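Collecting Cards and Memorabilia, evening course
Handout 4: Checklists, print runs and what "complete" means

Last week we got as far as base sets, and I ran out of time before parallels, so let's start there. A parallel is the same card again with a different border, foil or number stamped on the back. Same photo, same player, different price (sometimes wildly different!).

Take the Nernia football set I passed round on Tuesday. The full checklist runs to 2,524 cards, but 743 of those are parallels. I collected it for years without the parallels and called it complete, and I still do. Plenty of people at the Tutholm fair would argue with me.

Terms to know before next time:
Short print: a card printed in smaller numbers than the rest of its set.
Insert: a card with its own numbering, dropped into packs alongside the base cards.
Group break: several people split the cost of a box, and each gets the cards for the team they paid for.

On group breaks, read the rules first. Ask who gets cards showing two teams, and ask about postage. I once joined one at Paremley, drew a club I'd barely heard of and went home with three cards. Great fun, mind you.
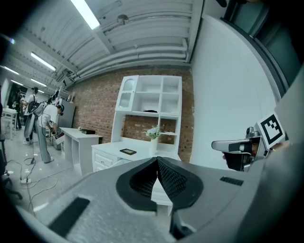

Two grippers and a square marker, under the white ceiling.

For homework, pick 20 cards you own and write out set, number and condition for each. Pencil is fine. If you've got any of the Diệp cycling cards, do bring them, I'm short of a few and happy to swap.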